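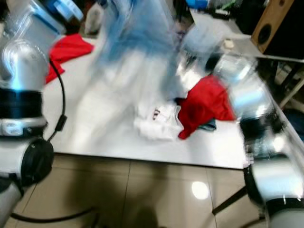 What is a gripper?
A gripper is the part of a robot that grabs things. It sits at the end of the arm, the way your hand sits at the end of yours. Most grippers have far fewer fingers than you do, and lots of them get by with just two!

At the Prernthorpe robot workshop, Sewwandi Pramanik and Vlastimil Skála try out different fingers to find the ones that are best with clothes. Clothes are tricky! A block keeps its shape when you squeeze it, but a shirt flops, folds and slides all over the place. So far they have done 441 test grabs, and 200 of those were with the same sweater (poor sweater).

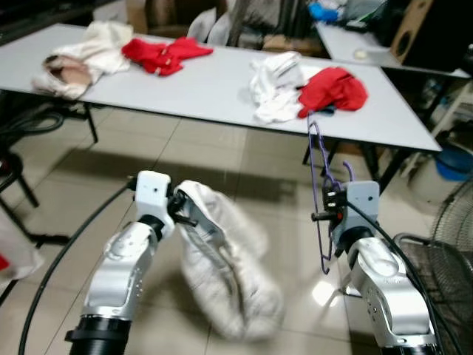

Why does a robot need two arms to hang up a jacket?
One arm has to hold the jacket while the other one moves the hanger. Try it yourself with one hand behind your back and you'll see how hard it gets. The two arms also have to take turns and stay out of each other's way, and working that out is a big job for the computer that controls them.

Fingertips matter too. Smooth tips let cloth slip away, but bumpy ones can hang on to it, a bit like the soles of your sneakers. Sewwandi's favorite pair is number 14 in her notebook, and she has tried it on everything from socks to bath towels. 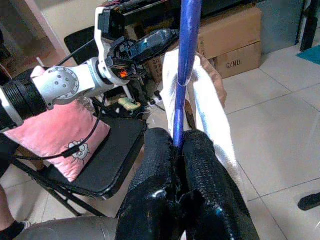
Two black fingers on a blue pole, with a white cloth draped over it.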